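Nultier Arm: Frequently Asked Questions

Build notes for the simulated and physical versions. Last revised 2 May 2025.

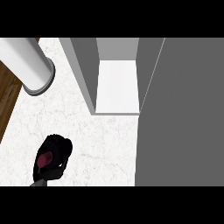 Simulation

Which simulator does the project use?
Any rigid-body simulator that reads URDF will load the arm. The room files are in a separate repository called Limereck, and these have only been tested with the launcher in the same repository. If you load them by hand, set the units to meters first. The default in some importers is centimeters and the arm will fall through the floor on the first step.

Why are there black bands at the top and bottom of my camera output?
The renderer produces a wide view and the logger stores a square one. The difference is padded with black. Set pad_mode to crop if you want the full height filled, but you will lose the left and right sides of the room. Policies trained on padded views should be run on padded views.

The marble floor looks too busy. Can I change it?
Yes. Floor materials are assigned in rooms/materials.yaml. The marble and the wood are separate entries and can be swapped independently. Pale floors with veining are harder on the segmentation code than flat gray, and I keep marble on for that reason. If you are only tuning joint gains, use flat gray and save the render time.

Why do some surfaces have no texture at all?
Flat gray is the fallback. A surface gets it when no material is assigned or when the texture path fails to resolve. The log prints a warning for the second case and nothing for the first. Run check_materials before a long batch.

How long does a batch take?
My last full batch was 2,294 episodes and ran overnight on one desktop GPU. Rendering takes most of the time. With cameras disabled the same batch finishes before lunch, although the output is then only useful for checking reach and collisions.

Does the simulated gripper match the real one?
The outer shape and the finger travel match. Friction does not. The real finger pads wear, and the simulated value was measured on a new pair. Lower the pad friction slightly if your real arm drops things that the simulated arm holds.

Can I run two arms?
The launcher accepts an arms argument with a maximum of 2. Collision checking between the arms is off by default and should be turned on before you copy any motion to hardware.

Hardware

What do I need to build one at home?
A 3D printer with a heated bed, a soldering iron, a set of metric hex keys, a bench supply with an adjustable current limit, and a table that does not wobble. The full parts list has 41 lines, including fasteners. Everything except the shoulder bearing can be bought in small quantities.

Can I build it in a shared workshop?
I did. The base bolts to a removable plate so the arm can go back on a shelf at closing time. Mark the plate and the bench so it returns to the same position – otherwise you will be redoing the base calibration every evening. Tell whoever runs the space that the arm moves under power, and use an emergency stop you can reach from a standing position.

Which controller board is supported?
Holovko, revision C or later. Revision B works but has no brake output, and the shoulder drops when power is removed. Support the upper arm by hand or with a block before switching off a revision B board.

What does the finished arm cost?
Prices move too much for a fixed figure. The motors are the largest item. Printing your own brackets saves less than you would expect once failed prints are counted.

Calibration and transfer

My real camera view does not line up with the simulated one. Where do I start?
Start with camera pitch. The simulated view looks steeply down, and a few degrees of error on the real mount moves everything near the top of the image a long way. Next, check the lens distortion file. Adjust the camera position last, in small steps, with the arm parked.

The wrist joint oscillates when the arm is extended.
Lower the wrist gain to 205 and test again at full reach. If it still oscillates, look for play in the coupling before changing anything else. A loose set screw gives the same symptom and no gain value will fix it.

What is Clitus?
The logging tool. It records joint positions, motor currents and camera output with one clock, for both simulation and hardware. Older logs from before September need to be converted with the script in tools/legacy. Keep the originals. The conversion drops the motor temperature column.

Where do I report a bug?
Open an issue on the repository that contains the problem: Limereck for rooms and materials, Nultier for the arm model, printed parts and firmware. Attach the launcher log and your config file. Reports without a config file are closed after two weeks.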